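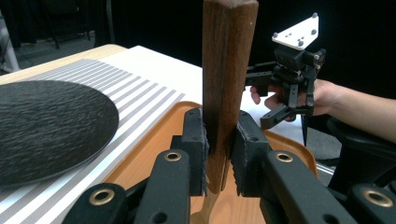
Opening. Thank everyone for dialing in, check that the sound is okay, then straight to the money. I've got 30 minutes and I want to leave eight of them for questions. Tonight is about planning an equipment budget for a small manipulation lab, and my whole argument is that you should start from the objects and work back to the catalog. Look at the wooden handle between those two black finger pads. It's rectangular with soft edges, it has a fine grain, and it gets thinner just before the pale head of the utensil. Ask people to think about what they would want from a finger pad if that handle was on their list. Then point out the second gripper on the right, with a person's hand around it. Two hand-held units at one table is a different budget from one, and I'll come back to that.

Who I am, quickly. I do the purchasing plan for the Toprak kitchen-tasks project. I'm not a roboticist by training, I came in from running a teaching workshop, and I love this job. I get to read parts lists all day! Say that, people relax.

Slide 2, the object list. Ours had 407 things on it when we first wrote it down in May. Far too many, but writing it was the best afternoon we spent. Spoons, spatulas, plates, trays, lids, jars. We sorted them by how you'd hold them and the list suddenly got short. Flat and stiff. Long and thin. Round with a rim. Soft. Floppy. Once you have groups like that, you can talk to a supplier in a sensible way. Tell the story of the first call with Trolteck, where I asked for "a good gripper" and got, quite fairly, a very long silence.

Slide 3, what wears out. This is where first budgets go wrong, ours included. People price the gripper and stop. I'd like everyone to write down four words: pads, pins, screws, cables. Pads are at the top for a reason. A textured pad is great on a smooth wooden handle and it's also the part that takes all the rubbing. Buy spares in the same order as the tool. The shipping on our second order of pads cost more than the pads did, and I still get teased for it.

Ask the room: who has a line in their budget for spares? Wait for hands. Don't fill the silence.

Slide 4, one unit or two. Okay, this is my favorite bit. With one hand-held gripper you can do a lot: pick, place, stir, scoop. With two, one can steady a bowl while the other works the spoon, and for kitchen work that opens up so much. But the second unit brings its own mount, its own spares and its own slot on the charging shelf (we forgot the shelf). It also means more time lining the two units up with each other before every session. Put that time in the plan as a cost. We put it under "people" and it turned out to be a bigger number than the hardware.

If someone asks whether to buy both at once: my answer is buy one, use it for a month, then buy the second with the changes you now want. Sturneline were happy to hold the price for us on that basis. Not every supplier will, so ask before you sign.

Slide 5, the boring table stuff. Trays, mats, plates, utensils, a curtain for the background, stands. I set aside $894 for all of it and we spent every dollar. A glossy tray throws back the ceiling lights, so try one under your own lamps before you order a stack of them. Striped mats and plain mats both earn their place. Get dark plates as well as light ones. Wooden utensils are cheap, so buy several handle shapes and mix them up — this is the best value on the entire sheet and I will say so with feeling.

Slide 6, the robot arm. Short version: we haven't bought it yet. Show the Privatum planning sheet, zoom in on the "later" column. The arm sits there on purpose. Until we knew which groups of objects mattered to us, we couldn't say how much reach or payload to pay for. Now we can nearly say it, and the quote we're asking for is a lot smaller than the one I'd have asked for last year. That feels great.

Mention floor space here. An arm needs a fixed base and a clear area around it, and somebody has to agree to give up that corner of the room. Start that conversation early. Bring cookies.

Slide 7, how to lay out the sheet. Keep the columns plain. What it is, what task it's for, how many spares, how long until it arrives, who signs for it. If the "task" cell is empty, the item moves down to the bottom of the sheet. We moved a very pretty force sensor down there. I check on it now and then.

Questions. Likely ones: leasing (we looked, the term was too long for us), used equipment (yes for stands and tables, careful with anything that has joints), and 3D-printing your own pads (yes, please do, and budget for the failed prints). Leave the sheet link up on the screen while people talk.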